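Niveck 4 home cinema projector: review

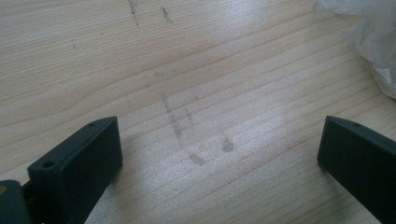
Pale wood with a fine, wavy grain.

The Niveck 4 is a compact projector sold to people who watch films in a room that has to be used for other things. It replaces the Niveck 3, which had good contrast and a loud fan. The body is the same shape as before. The lens, the fan and most of the software have changed.

I used it with a matt white Matomley screen and, for part of the test, a painted wall. All sources were connected by cable. The unit had 200 hours on its lamp when the final notes were made, and I saw no change in brightness over that time that I could separate from changes in the room.

Set-up

Focus is by a ring around the lens, and zoom by a smaller lever behind it. Both are stiff. The focus ring has very little travel between soft and sharp, so it takes a few tries to settle, but once set it stays set. The centre and the corners come into focus together, which was a known fault on the previous model.

There is vertical keystone correction and no horizontal correction. The projector therefore has to sit square to the screen. Keystone correction of any kind costs resolution, and on fine text such as end credits the loss is plain. I left it switched off and raised the front feet instead.

The menu has nine picture modes. Four of these differ only in colour temperature and could have been merged. Cinema is the one to use. Its greys are close to neutral from the middle of the range upwards, with a slight green cast near black. Dropping the green offset by one step clears most of it. Vivid and Sport are too blue, and both turn on frame interpolation without saying so.

Picture

Most of my notes come from Illora, a drama of 127 minutes shot largely at dusk and in unlit houses. It is a hard film for a projector at this price. The long kitchen sequence in the first half has a dark coat against a dark door, and on many machines the two merge. On the Niveck 4 the edge of the coat can be followed throughout. The door itself has some noise in it, finer than the film's own grain and moving differently.

Black level is good for the class. The letterbox bars can be seen in a fully dark room and disappear with one lamp on. The dynamic iris does improve the figure on paper, but it reacts late to cuts, and the brightness can be seen to settle after the shot has changed. I turned it off.

Motion at the cinema frame rate is handled correctly. Slow pans across the hillside in the last reel had the normal judder of the original and nothing added. With interpolation on, the same pans slide, and there is tearing around the fence posts.

Skin tones are slightly warm. Highlights hold their detail well, and the candle flames in Illora kept a visible core when other projectors I have used show a plain white shape.

Noise and heat

The new fan is quieter than the old one in Eco mode and the same in Normal. In Eco it can be heard during silence and not during dialogue. The pitch is steady, so it is easy to ignore. Warm air leaves on the right-hand side, so anyone sitting there will notice it.

Sound

The built-in speaker is adequate for checking that a cable works. The audio output has a delay setting, and mine needed adjusting before speech matched the picture through an Acharya soundbar. The setting is lost if the projector is unplugged at the wall - a small fault, but one that should have been found before release.

Remote

Small, unlit, and with the power button next to the source button. The menu cannot be reached from the body of the projector, so do not lose it.

Verdict

A good picture for drama and older films in a dark room, provided the iris and interpolation are off. Owners of the Niveck 3 will gain corner sharpness and a quieter Eco mode, with little difference in black level. Those who need to place a projector off to one side should choose another model.

Related reviews
Matomley matt white pull-down screen
Acharya soundbar: long-term report
Niveck 3, revisited
Illora: the disc release
Painting a wall for projection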